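Artificial stems in a ribbed glass vase keep leaning to one side
Home Help > Decorating > Flowers and vases

Posted by Drustov
November, 22 replies hidden, 3 shown

I have a mixed lot of artificial flowers: hydrangeas, roses, a gerbera, a few long white stems. Gathered together they look full enough.
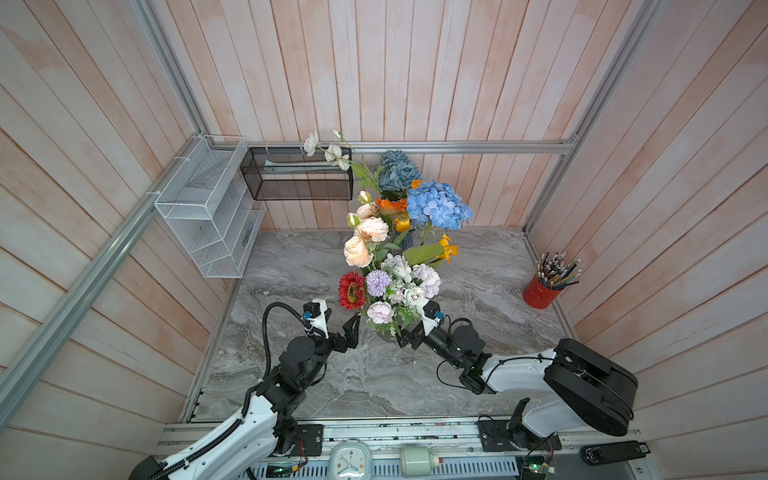
What I have tried so far

Dropping the whole lot into a glass vase. The heavy heads fall to one side and the tall stem turns round to face the wall. Cutting the stems is possible, but I would like to keep the length for a floor vase later. The vases are clear or tinted, so floral foam would show. Is there a fixed order for putting the stems in?

Pluda
Accepted reply

Yes. Build from the outside inwards and put the tall stem in last. Artificial stems are wire inside a plastic sleeve, so they hold whatever bend you give them.

1. Sort by head weight. Hydrangeas are the heaviest, then full roses, then single blooms.
2. Bend the bottom 7 cm of each heavy stem into a shallow hook. The hook braces against the inside of the glass.
3. Put in the first three heavy stems so that they cross below the neck.
4. Add the medium heads through the gaps.
5. Add the tall stem and turn it until the arch faces the room.
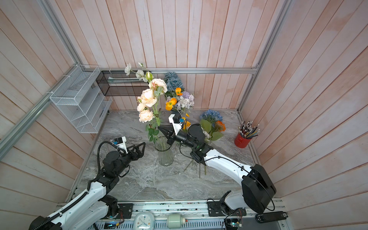 Height is the part most people misjudge. Measure the vase first and keep the main mass of blooms no taller than one and a half times that figure. A single lighter stem may go higher, as the white flowers do over the peach roses, provided the blooms under it are full enough to look like a base. Leave the rest of the bunch out until the first group stands by itself.

If the foliage is crowded at the rim, strip the lowest leaves. They usually pull off the stem and can be pushed back on.

Bangash

Agree with most of that, though I would not bother with hooks in a fluted vase. The ribs catch the stems well enough. A flared rim is a bigger nuisance, as it lets everything spread. Tie the stems with clear tape just under the rim.
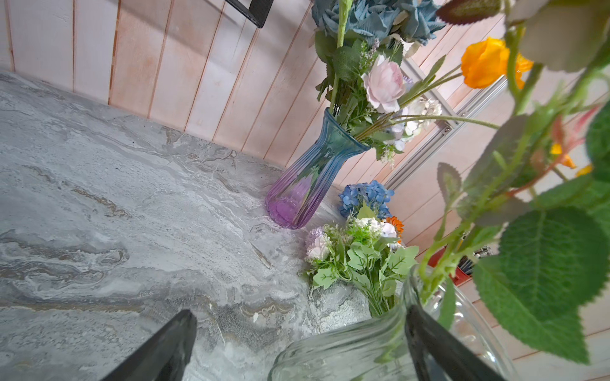 Pink rose and dusty-blue hydrangeas in a ribbed vase, teal at the rim and lavender lower down.

Tinted glass also hides the tape better than clear. My own vase is 19 cm tall and I need two turns of tape, no more.

Patton

Just use fewer flowers. I took mine back to one branch and added to it over an evening.
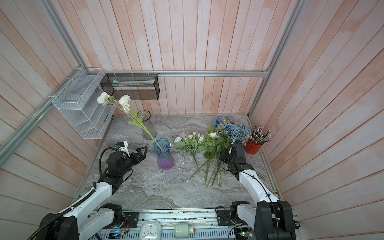 With a single branch you find out which way it wants to lean, and you can correct it at the bend before the other stems get in the way. After that I add two at a time. Glass pebbles in the bottom also work if the vase is light. I used 134 g.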